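Sorting flat plastic links before a linkage build - a short thread. 1/5

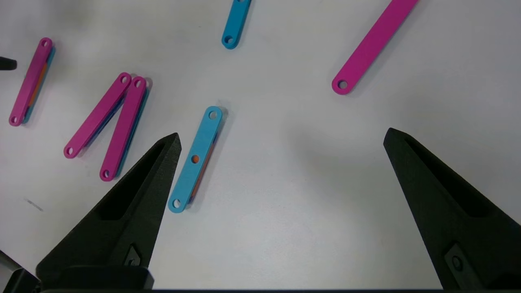 Photo: Werik workshop

2/5 Magenta, cyan blue and orange, out on a white tabletop. Colour is length in the Pelkonen set, so sort by colour first and leave the holes until later.

3/5 Check for stacking. One blue link has an orange piece under it - the orange shows through the middle hole. Easily counted as a single part.

4/5 Our Wukbridge drawing calls for 30 links per span. Bag by colour, label the bag, then move on to the pins.

5/5 Pins are 3 mm. Anything tight goes in the reaming tray. Spare links go back in the Brellex drawer, second from the top.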